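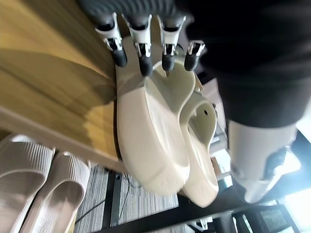

Cream clogs at the wooden shelf, toes down.

Lostgate, shoes and leads
January 2020

The Lostgate pages cover the small jobs of keeping a shared room in order. Earlier ones dealt with the coat hooks and the paper cupboard. The subject now is what ends up on or near the floor, mainly indoor shoes and cables.

Indoor shoes are kept on the shelf. Outdoor shoes stay on the mat by the door, and wet ones go on the tray beside it. The shelf was bought second-hand from Jarman and there are 11 people sharing it, so there is not much width to spare. Clogs take up more of it than slippers do. They are broad at the front and they do not flatten, and if they are set down at an angle they cover the space of two pairs. Placed straight and close together they fit.

Moulded clogs are easy to look after. Grit collects inside under the heel and should be tipped out over the bin before the clogs are put back. Marks on a pale pair come off with a damp cloth and a little washing-up liquid. Do not use the scouring pad from the kitchen. It leaves fine scratches and the dirt settles in them. Names should be written inside with a laundry pen, as two pairs went home with the wrong people in May.

Leads are the other half of the job. The drawer under the window has a compartment for each length and a pot of Driltisen ties at the front. The ties can be used again, so please undo them and put them back in the pot. A lead should be unplugged at both ends before it is wound up, and any that has a split in the outer cover goes in the box marked for repair. Nothing is to be left across the carpet overnight.

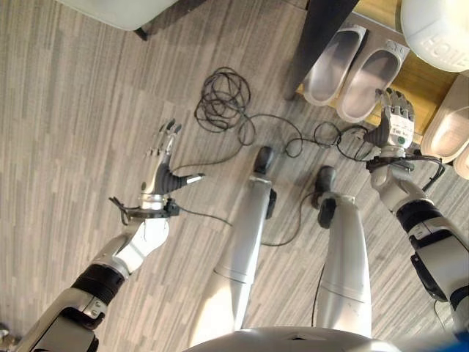 Black cable on the striped carpet, part of it still in a tight bundle and the rest in loose strands.

Duván Lozano wrote in to say that winding round the elbow is what ruins most of them. He lays each lead out straight first, then makes loops the width of a dinner plate, turning the cable slightly between finger and thumb at every loop so that it lies flat. With a knotted one he starts from the middle and loosens the bundle all round before touching either end. "Pulling the end only makes the knot smaller," he added, and he would like to see the short leads kept in a separate drawer.

The separate drawer has been agreed. It will be the lower one, once the old Gestik catalogues have been cleared out of it. Labels are in the tin on the window sill. Write the length on one side and the date of the last check on the other, and fix the label 15 centimetres from the plug so that it does not get caught in the tie.

Next page: the paper cupboard, second shelf.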